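Tenants' rent map puts the landlords in colour

A map that shows every rent rise in the Fontana district went online in December, and by teatime on its first day it had fallen over. Its makers had expected a few dozen visitors. They got 3196, a good many of them apparently looking up the people upstairs.

Skusteo, as the project is called, is the work of a small group of tenants who met in the queue at the housing office and had plenty of time to get acquainted. It covers 1285 flats. Each one is a dot, and the dot darkens every time the rent goes up. On a slow connection the whole of Loltden Road goes from lemon to aubergine in twelve seconds, which residents say is a fair summary.
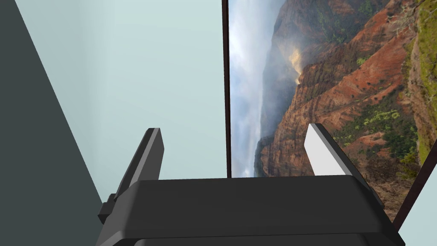 The figures come from tenants themselves, who send in a copy of their rent notice with the name blacked out. Matúš Hájek, who built the site in his evenings, says the hardest part was the handwriting. Several landlords in Fontana still announce an increase by note under the door, and one of these arrived on the back of a pizza menu. It was accepted as evidence. The pizza prices had gone up too.

Clicking on a dot brings up the rent over the past ten years, the number of times the flat has changed hands, and who owns it, where the land register is willing to say. In 319 cases the owner is the same company, Tiruvska, a name that few tenants had come across until they saw it turn up on one street after another.

Tiruvska replied to our questions with a statement regretting that the map "lacks context". Asked what context it would like to add, the company sent the same statement again, this time as an attachment. 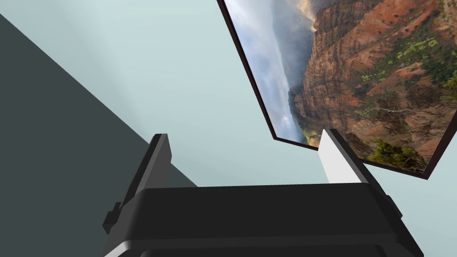

A robot gripper with its two fingers apart, in a computer rendering.

The district council has been more welcoming, up to a point. Councillor Liliana Zanetti called the map "a useful contribution to the conversation" and promised to look at it closely. The council keeps its own rent survey, published as a scanned document in which the pages for Loltden Road are upside down. She said a corrected version was on its way, as it has been since the spring before last.

Not all tenants are delighted. Marisa Piras, who rents two rooms above the bakery, found that hers was the only pale dot in her building and has been avoiding the stairs. "I used to be the woman with the noisy boiler," she said. "Now I'm the woman who pays less." She has asked for her dot to be made a little darker. The group has declined.

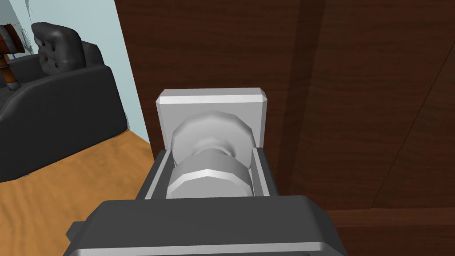
What comes next

A second version is planned, with repairs as well as rents. Doaa Berrada, who will be checking the entries, wants to show how long each complaint has gone unanswered, and is having some trouble finding a scale that fits on the screen. Rent notices can be handed in at the Fontana library until eight in the evening, pizza menus included.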